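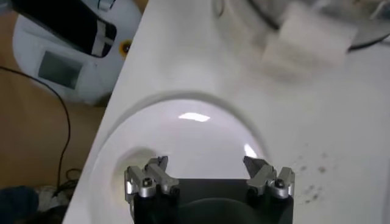

Two silver gripper fingers, spread wide, with a white tabletop beyond.

Poirier's shared battery is finally going in, and yes, renters can sign up

Thursday, May 1, 2025

Big news if you live on the east side of Poirier and you've been getting my grumpy updates since the winter: the neighborhood battery is a go! The town council voted last night to let Revton put its storage unit on the old bus lot behind Tasora Street, and I stayed to the very end of the meeting so you didn't have to. (My tea was cold by then and the parking lot gate was locked, but that's another story.)

The short version goes like this. Revton will own and run the battery. Homes on the east side can sign up for a slice of it, and that slice gets charged up in the middle of the day, when all those rooftop panels are making more power than anyone is using. Then it gets sent back out in the early evening, when we all come home and turn on the stove and the AC at the same time. You don't need panels of your own. You don't need to own your place, either, and that was the part I'd been bugging people about, as a renter with a north-facing roof and a landlord who doesn't return calls.

There's room for 454 households in the first round. Sign-up is by address, and if more people ask than there are spots, Revton will draw names. I asked if apartments count as one household or many, and the answer is that every unit with its own meter counts by itself. If your building has one shared meter, you're out of luck for now, though Revton's project manager, Hélder Brandão, told me they're looking at it for round two.

"We'd like to get the first group running through a full summer before we promise anything else," he said.

Fair enough, I guess! I did push him on money. Members pay $3 a month, and it comes with a credit on the evening part of the bill. How big a credit depends on how much power you use after dinner, so he wouldn't give me a typical number, and I wasn't thrilled with that. The rate sheet is supposed to be posted at the town office and the library before sign-up opens. I'll be reading it with a highlighter.

The vote itself was closer than I expected. The sticking point back in February was noise. The cooling fans on these things do hum, and the first plan had them pointed right at the row of houses on Tasora. The new plan turns the unit to face the rail line and adds a wall on the house side, and the whole thing sits 16 feet farther back from the sidewalk. Laurinda Peixoto lives right across from the lot and had been against it all along. She told the council she could live with the new layout as long as somebody comes out to measure the sound on a hot night, with the fans going full blast. That got written into the permit, so good for her.

There was also a long back-and-forth on fire safety. The fire department gets its own gate key and a yearly walk-through, and the crew will be trained on the unit before it's switched on. Zamevel, the contractor doing the wiring and the concrete pad, has to clear the site plan with them first. I'd have liked to hear more on what happens if a cell overheats – the answer we got was mostly "there are sensors" – and I've asked for the safety report. Will share it when I have it.

Work on the pad should take 13 weeks, and the sidewalk on the lot side will be closed for part of that. If you walk kids to school that way, cross at the pharmacy. The bus stop is staying where it is.

Sign-up forms will be at the front desk in the town office, and you'll want a recent electric bill with you for the meter number. I'm putting my name in on the first day.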